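The dropped dish, part two

I wrote last time that our table clearing job had started failing in simulation and that I had no idea why. I now have most of an answer, so here it is for the two or three people who asked.

The job is simple. The arm picks up a dish, carries it over the table and sets it down. It had been behaving for weeks. Then I pulled in the new build of Nolis, our physics layer, and the gripper began letting go early. The joint log showed nothing odd. The fingers reported closed, the force reading dropped to zero, and the dish fell the last bit of the way.

I blamed the grip force first and raised it. That made things worse - the dish shot out sideways on a few runs. Then I blamed the planner, and lost most of a day to that. Natália Gouveia asked whether I had checked the contact settings after the update. I said yes. I had checked the wrong file.

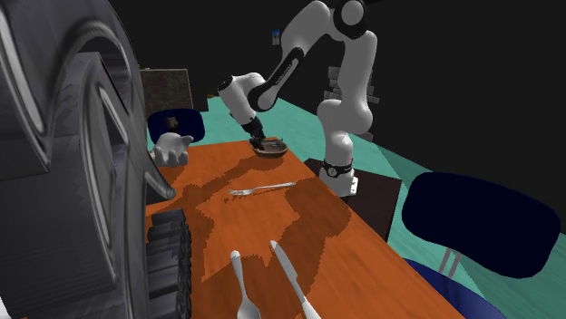

Clostgate, June

The run with the tire and the cutlery on the table is one of the cluttered layouts. I went back to these because the plain ones hid the problem too well. In the render the fingers hold the small brown dish just above the wood, and from a still like that I couldn't have told you anything was wrong.

The cause was the contact solver. The new build steps it 2 times per cycle where the old one did 4, and our settings file never said which we wanted, so we got the new default without a warning. With a thin rim between two fingers, the solver loses the contact for one step, and one step is enough. Out of 3000 runs overnight, 309 ended in a drop. With the old value put back, the same set of layouts gave me none.

I'm not calling it fixed. Judite Leitão pointed out that the controller should have noticed the force going to zero and stopped the arm. It kept moving to the next waypoint as if it still had the dish. On the real arm that would be a safety matter, whatever the solver does, and I have opened a separate ticket for it. Until that is closed, nothing from this branch goes on the hardware.

The settings file now names every solver value, and the startup log prints them. I also added a check that fails the run if the force reading drops out during a carry. It caught two old layouts that I had marked as passing back in the spring, and I still have to go through those. Judite wants the stop logic tested by Friday.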